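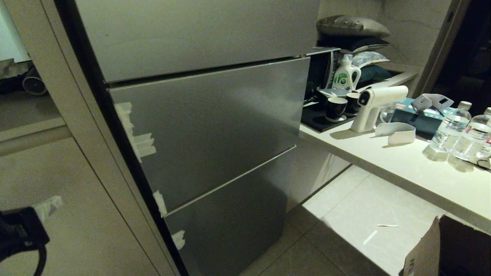 The gripper beside the refrigerator in the Nelell test kitchen.

A refrigerator drawer is a harder teacher than it looks. At Nelell, a small company which trains home robots, the team has spent most of March on the kitchen only. The goal is a set of 708 good examples of opening and closing, and 460 of them are already accepted.

Every example is one attempt, guided by a person from start to end. The operators work in turns, and after each attempt they mark it as keep or discard. A drawer that closes too hard is discarded. A slow one is kept, if the hand did not hesitate much.

The learning system, called Fodach, also needs variety. Between the attempts, the operators move the things on the countertop, so that the mugs and bottles are not always in the same place. Last week 101 attempts were discarded, most of them for the bottom drawer, where the arm must reach low.

Next the team will go to the upper door. For this they have planned 6 days.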